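Visit to the Prekton Manipulation Laboratory, Pullanport

On Feb 28, 2026, a group of 15 members traveled to Pullanport for the open day at the Prekton laboratory, where three grippers were being compared on household tasks. Our host was Panagiotis Xenos, who leads the test program.

The morning was given to hardware. A parallel-jaw gripper, a three-finger hand and a suction tool were mounted in turn on the same arm, with the controller supplied by Xaba left unchanged. Visitors were invited to guide the arm by hand and to close each gripper on mugs, sponges and boxed goods. The parallel jaws proved the easiest to position. The three-finger hand held round items more securely — though changing it over took the staff almost 15 minutes.

Mr. Xenos then presented the results to date. The laboratory has logged 3,506 grasp attempts, most of them in simulation, and 74 objects are now in the test set. Members asked how well the simulated results carry over to the physical arm. He replied that flat items remain the weak point, and that 5 of them have been set aside for further work in October.

After lunch we moved to the simulation room, where each gripper model is tried in a rendered kitchen before it is used on the bench. 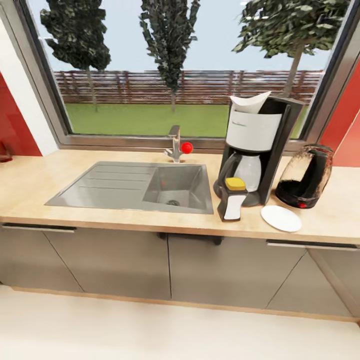 Womham Automation Society, Visits Section

The coffee maker, the kettle and the plate lying flat on the counter drew the most discussion. Several members thought the carafe handle a fair test for the parallel jaws. The plate was considered harder, and the suction tool was generally preferred for it.

The Society thanks Prekton for its hospitality. Members who wish to receive the handout should contact the Visits Section.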